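How to Follow a Military Exercise From Home Without Losing Your Mind

I live in Jostton, a couple of miles down the road from the Ernberg training area, and every spring my neighbors ask me the same thing: what's all that noise, and should we be worried? I've been keeping track of the exercises out there long enough that I've become the person people ask. So I'm finally writing down how I do it. You don't need a background in any of this (I sell kitchen cabinets for a living), just a notebook, an internet connection and a little patience.

Everything I use is public. I don't hang around gates or post where trucks are parked, and please don't start doing that because of me.

Step 1: Find the first announcement

The first news story you see is usually a rewrite of something else. Somewhere underneath it is a notice from the people running the exercise, and that's what you want. Look on the base's own page, then the county's, then the legal notices in the local paper. Ours get printed next to the zoning hearings, in type so small I have to hold the page under the lamp.

Once you've got it, copy down five things: the name of the exercise, the start and end dates, who's taking part, where it's happening, and what it's supposed to test. That last one gets skipped by almost everybody and it's the most useful line in the whole notice. "Command and control" means a lot of people in tents talking on radios. "Live fire" means your dog is going under the bed.

Step 2: Work out what the numbers mean

Last April the notice for the exercise we all call Bratero said 3,000 personnel. People in town heard that and pictured 3,000 soldiers marching past the gas station! But a headline number like that often takes in everyone connected with the thing, including cooks, mechanics, medics, people at a headquarters in another state, and sometimes the civilian agencies that send a few folks to sit in on the planning.

Same goes for vehicles. The Bratero notice listed 156 of them, and I remember a friend being pretty alarmed until we read the next paragraph and found that trailers and generators were in the count too. So read one paragraph past the number. That's my whole method, really.
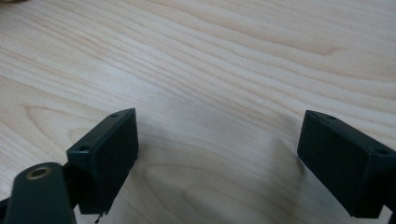

Filed under: Maps and closures

Step 3: Get the closures on one map

Road closures, airspace restrictions and range closures tend to come from different offices, and they don't always land on the same day. I keep one paper map of the county and draw all of them on it. Pencil for anything announced but not confirmed, pen once it's firm. You can do this on a computer if you like, but I enjoy the map, and it's easy to carry over to my mother-in-law's.

For the roads, start with the county highway department. For the air, look up the published notices to pilots for your area. They're written in a kind of shorthand that looks awful at first (mine took me an entire evening and a lot of coffee), but you only need three parts: the times, the altitudes and the boundary. Check the time zone before you do anything else. Aviation times are normally given in UTC, and I once told half my street to expect helicopters at 4 in the afternoon when they were coming through before lunch. I still hear about that one.

If McGrath Road is on your map, leave yourself extra time in the mornings. Convoys there get spaced out on purpose, so you may see a handful of trucks, think you're done, pull out, and meet the next bunch at the bridge.

Step 4: Keep a plain log

I write one line per thing: time, what I heard or saw from my own yard, and where I got any extra information. I keep what I saw separate from what somebody told me. A typical line reads "9:40 p.m., two low booms, north, windows rattled." I leave it at that. I don't write "artillery," because I don't know that it was artillery. Could've been demolition training, could've been thunder with a sense of timing.

After a week or so you can lay the log next to the official schedule and see what matches. Most of it will. If something doesn't, call the base's public affairs number and ask. They have been perfectly nice to me every single time, and twice they told me about a schedule change that hadn't made it to the website yet.

Step 5: Handle the rumors

Oh boy. Every exercise comes with a batch. Someone's cousin saw foreign troops (quite possibly true, partner units visit all the time and they're usually named in the notice). Someone else saw a photo of tanks on a train and is sure it's this week. Do a reverse image search before you share anything. Old train photos come around again every year like holiday decorations.

My rule for the neighborhood page is that I post only what I can link to. If I can't link to it, I'll say "I don't know yet" and go look.

Step 6: Read the wrap-up

When it's over there's usually a short statement, and hardly anybody reads it since the noise has stopped. Go back to your five things from Step 1 and check them off. Did the dates hold? Did the same agencies show up? Was anything dropped? I clip the statement to that year's log and put both in a folder, and the next time a notice comes out I pull the folder first.

If you've got pets, livestock or a baby who naps, ask public affairs whether they have an email list for noise advisories. Ours does, and the sign-up link is at the very bottom of the page, under the parking information.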